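27 Sep 2021

Chores bench, Buvdale room

Back on the tidy-up set. The question from Usden hasn't changed since spring: which household and packing jobs can a machine do today without somebody standing next to it, and which are still a year or more off. I owe them a short answer in November, so I'm trying to keep these notes in a state I can copy from.

Where I think we are, by job:

Wiping a flat surface. Fine. The Cuevas arm does it all day if the cloth is already in the jaws. Picking up the cloth is a separate job and much worse.

Moving a carton from A to B. Fine on an open table. Worse near the edge, where the wrist has to come in low and the planner gives up. Ran 38 of these last week with the new planner settings and stopped logging the easy ones.

Folding. No. Skip it in the report or give it one line.

Putting a thing in a box and shutting the lid. I would have called this easy. Putting the thing in is easy. Shutting the lid is where the time goes. A hinged lid that lies all the way back has to be lifted from underneath, and the fingers need somewhere to get under. A person slides a nail in and doesn't notice doing it. Then the latch, which wants a small push in the right spot while something else holds the box still. One arm can't do both, or ours can't.

Looked at the Curkon logs again. 288 attempts at lid closing, and the failures bunch up in the same place: lid comes up partway, slips off the finger, falls back. Grip force is not the trouble. Raised it, lowered it, same result. I think the approach angle is wrong and the finger is too thick at the tip. Thinner tips are on the list.

Current layout is storage box open on the table, small carton to the right of it, one gripper in each hand. Carton goes in, lid comes over, latch last.
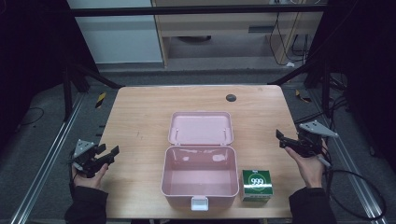

Doing it by hand with the grippers is slower than bare fingers but it can be done, so the tool itself isn't ruling the job out. What's missing is the part where you feel the lid start to go and change your wrist. We have no sensing at the tip worth the name.

For the report I'm leaning toward: carrying yes, placing yes, lids with help, latches not yet. Usden will want a shop-floor version too. Same answer, except they can change the box. A lid with a proper tab would save more time than another 3000 training runs.

To do:
Print thinner tips, two lengths.
Try lid closing with the box against a stop.
Move the carton start position in from the near edge and rerun 11.
Ask Cuevas about the wrist limit again, no reply to the first message.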